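Home Visits Workshops Archive Contact

October
By the editor

Open day at the Halvorsen building, Sosgate

The Halvorsen building is a ten-minute walk from the Sosgate station, past the bus garage. Doors opened at 10 a.m. and there was already a line at the sign-in desk. Visitors went up in groups of 18, and each group got one hour on the second floor, where Drelis has its teaching cells.

Drelis trains robot arms to handle hand tools. The staff do very little programming in the usual sense. An operator does the task through the arm, the arm's joint positions and camera views are recorded, and a model is trained on the recordings. The tool-handling set they are building now is called Skekach. It stood at 2,010 recorded runs on the morning we visited, and the target for the first release is 700 more.

We saw two ways of teaching. In the first cell the operator held the arm itself and moved it by hand. The motors were set so that it gave way easily, but it was still heavy, and the operator changed over with a colleague every half hour. In the second cell the operator sat at a desk with a smaller arm and the large one copied it. Most of our hour was spent there, watching the wrist camera feed on a wall monitor.

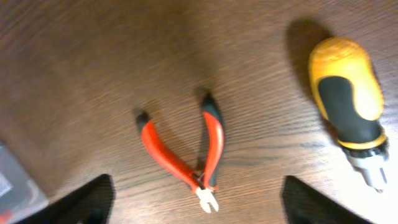 REMOTE CONTROL CELL

The task was picking up a pair of diagonal cutters from the tabletop. With the jaws pointing toward the gripper, the operator has to bring one finger down on either side of the metal and close there. The handles are the harder end to take hold of because they spring open and the grip can slide along the plastic. A stubby yellow and black screwdriver lay to the right of the cutters, and the fingers had to stay clear of it.

A run that goes wrong is kept and marked, and the operator starts again. Between runs the tools are turned or moved a few inches. We were told that early recordings had the tools in nearly the same place every time, and the trained arm then reached for that spot wherever the tools were.

Visitors could try the small arm for a few minutes each. I missed on my first two tries by coming in too high. There is no feeling of contact through the controls, so you have to judge it from the picture, and the shadows help more than I expected.

The tour ended in the server room, which was loud and had 32 drives in one rack. Coffee was downstairs. The next open day is in the spring, and sign-up is at the front desk.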